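Storing Fruit on an Open Cubby Shelf

Open cubbies suit fruit that ripens at room temperature. Air reaches each piece from the front, and a soft spot is easy to find before it spreads.

1. Place the unit away from direct sun, ovens and radiators.

2. Wipe each cubby floor with a damp cloth and dry it fully. Trapped moisture marks the skin and encourages mold.

3. Sort the fruit. Set aside anything bruised or split for use the same day.

4. Put one piece in each cubby, near the middle of the floor. Lay pears on their sides so the neck carries no weight. 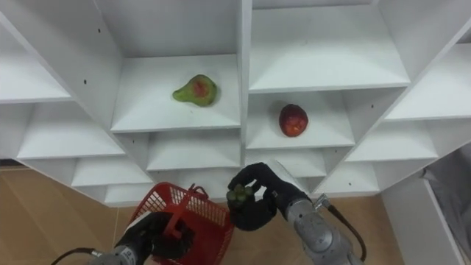

Green pear on its side, red fruit one level lower across the divider.

5. Keep pears and apples in separate cubbies. Both give off ethylene, and pieces stored in contact ripen unevenly.

6. Check pears daily by pressing lightly beside the stem. If the neck yields, move the pear to the refrigerator and use it within 2 days.

7. Turn the remaining fruit every 4 days and wipe under it.

Do not line the cubbies with plastic film. Plain paper is acceptable if replaced weekly.

Text: Nia Bowen. Revised March 17, 2024.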